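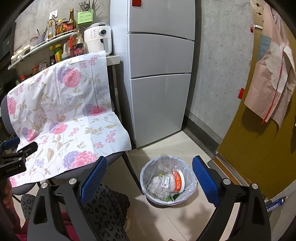
Section 4. First Pickup Test

This section applies to the Duvard hand-held gripper, built from the Jestwood parts kit. Complete Section 3 (finger alignment) before proceeding.

1. Open the jaws fully and confirm that every pivot pin is seated.

2. Press each finger pad by hand. A pad that shifts must be glued again and left for 30 minutes.

3. Select a soft item, such as a cloth, with a mass of no more than 100 grams.

4. Place the item between the pads and close the jaws slowly until the item is held.

5. Move the gripper over a lined bin and hold it still before opening the jaws.

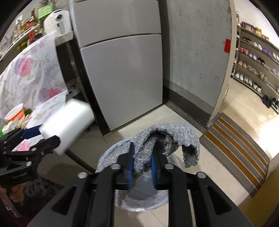
Figure 4-2. Cloth held between the finger pads above the bin.

6. Repeat with the second gripper. Record the results for each unit on a separate log sheet.

CAUTION: Keep fingers clear of the linkage arms whenever the jaws are moving.

NOTE: Replace the finger pads after about 800 closings, or earlier if the textured surface is worn. Pads from the older Vurura kit do not fit this model.

Continue to Section 5, Storage.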